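3.2 What the road did to the set list

I went into this part of the study thinking I already knew the answer. I'd been to enough shows to have a theory, and the theory was that bands on small-venue tours play the same songs in the same order every night and just change the name of the town. I was wrong about that, or at least wrong about three of the four acts I followed, and I'd like to walk through how I found out.

The four acts were Fumis, Ploltton, Vlad and Ukance. Vlad, despite the name, is a five-piece. All of them agreed to let me have their set lists for every night of one tour, including the ones written on pizza boxes (there were more of those than you'd think). I also asked whoever wrote each list to mark the changes made once the band was on stage, and most nights they remembered to do it. That gave me 77 shows and 1,208 song performances to work with, counting a song twice if the band played it twice in a night, which Ploltton did whenever the first try fell apart.

For each pair of back-to-back shows I looked at two things. The first was which songs came and went. The second was how far each of the songs that stayed had moved up or down the list. I'll call the first one turnover and the second one drift, mostly so I don't have to keep writing those sentences out. Encores were a headache. Fumis don't do them at all, and Ukance put theirs on the printed list, so in the end I treated an encore as part of the main set for everybody.

Turnover was low for all four acts in the first week and then it split. Fumis stayed put. They had 19 songs rehearsed, they played nearly all of them, and they told me flat out that the lighting cues were tied to the order, so the order wasn't going anywhere. Fair enough! The other three started swapping songs as soon as they had a couple of nights off, and they kept it up to the end of the tour. I had expected the swaps to follow bad shows, with a song getting dropped after it flopped. When I asked, though, the reason I heard most was boredom, with sore throats right behind it.

Drift was the more interesting one for me. Opening songs hardly moved. Closing songs hardly moved either. Everything in between slid all over the place, and the new, unreleased songs slid the most, usually from the front third of the night toward the back. One singer explained it to me over a very late breakfast: early in the tour you want the new stuff over with while people are still polite, and later you trust it enough to put it where they're loud. I can't prove that from set lists, but I like it, and it fits what the lists show for Ploltton and Vlad. Ukance were the odd ones out, and I'll come back to them in a minute.
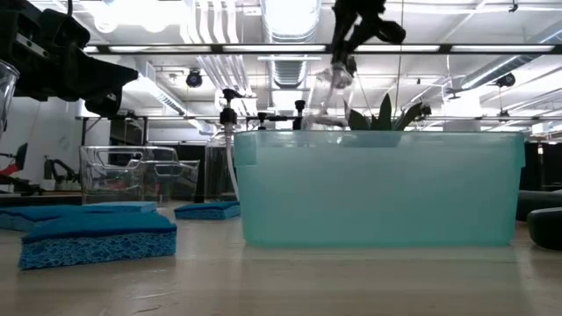
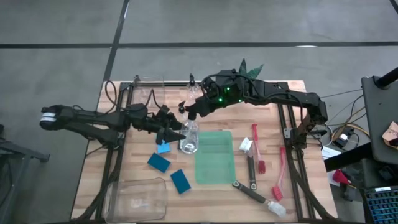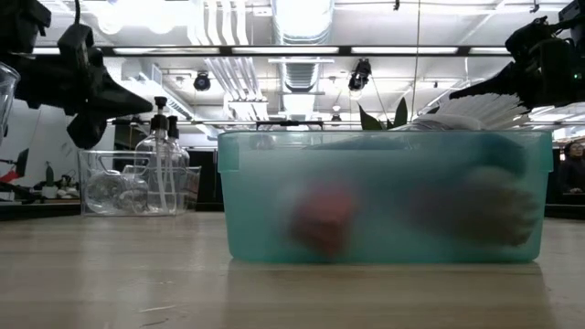
Figure 3. Workspace with two black grippers, seen at different moments or from different cameras.

So, Ukance. Their new songs went the other way, from late in the night to early, and they did it all at once, halfway through August. For a while I was sure I'd typed the lists in backwards. I went back to the originals and they were fine. The band's own account is that they played one outdoor show to 3,000 people, far more than they were used to, opened with two new songs on a dare from their drummer, and liked how it felt. After that the new songs stayed up front, even in rooms where you could hear the bar fridge.

I don't want to lean too hard on one band and one dare. Still, it does tell me that averages over a whole tour can hide a lot. If I'd only worked out one drift figure for Ukance, the early nights and the late nights would have pulled against each other, and I'd have written that not much happened. For that reason the results in the next section are split at the midpoint of each tour, and where a band had a clear break somewhere else, I've used that instead and said so in the notes.

One last wrinkle before the results. Support slots and headline slots aren't the same animal. Vlad opened for other acts on part of their run, with a much shorter set, and a song can't slide very far down a short list. I scaled drift by the length of the set to get around this, so a move from first to last always counts as one, however many songs there were.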